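Sturgate Computer Reuse Service
@sturgatereuse
January 29, 2020

1/13 The Sturgate Computer Reuse Service is today publishing its updated guidance for organizations that intend to donate desktop computers. The full text will be sent to all registered donors. The main points are set out in this thread.

2/13 The Service accepts desktop towers, monitors, keyboards and mice. It does not accept printers, scanners or loose batteries. Laptops continue to be handled by our partners at Wullasell, and donors should contact them directly.

3/13 In the last program year the Service received 2,333 desktop computers. Many were returned to use in schools, libraries and community offices in the Pathirana district. The rest were taken apart for parts or sent for recycling.

4/13 Donors are asked to complete one form for each delivery. The form must list the make, the model and the serial number of every tower. Deliveries without a form will be held at the loading door until the form is supplied.

5/13 Each tower is opened before any decision is made on its future use. Staff check the board, the memory, the power supply and the storage, and enter the results on a single sheet that stays with the case.
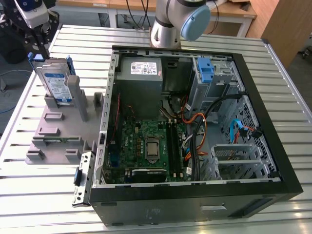 6/13 Hard drives are the subject of most questions from donors. Under the updated guidance, every 3.5-inch drive is removed from its case and handled as a separate item. A drive held in a plastic caddy, like the blue one standing upright beside the open tower, should be left in that caddy by the donor. Caddies are often specific to one model of case -- a replacement can be difficult to find -- and a tower that arrives without them may be used for parts only.

7/13 Donors may erase their own drives before delivery and are encouraged to do so. The Service will erase every working drive again, whether or not this has been done. Drives that cannot be erased are destroyed. A certificate is issued on request and is kept on file for 90 days.

8/13 Donors who are required by their own rules to keep their drives may do so. Please mark the form "no storage" and leave all cables and brackets inside the case. Side panels should be refitted before transport.

9/13 Processor coolers should not be removed by the donor. Where a cooler has already been taken off, please note this on the form and do not switch the computer on. Fresh thermal paste is applied by our staff when a cooler is fitted.

10/13 Memory modules that have been taken out should be placed in an antistatic bag and taped to the outside of the case they came from. Loose modules in envelopes or boxes cannot be matched to a computer and will be entered as general stock.

11/13 Collection is available within the Sturgate area for deliveries of 200 items or more. Smaller deliveries should be brought to the Drisutard building by appointment. Please use the rear entrance -- the front steps are not suitable for carts.

12/13 "A complete tower with its original parts is worth far more to a school than a box of pieces," said Charalambos Konstantinidis, head of intake. "We ask donors to leave the inside of the case as they found it, apart from any storage they are obliged to keep."

13/13 The updated guidance applies to all deliveries booked from today. Bookings already confirmed under the previous guidance will be honored until the end of May. Questions may be sent to the intake office by direct message or by using the contact form on our website.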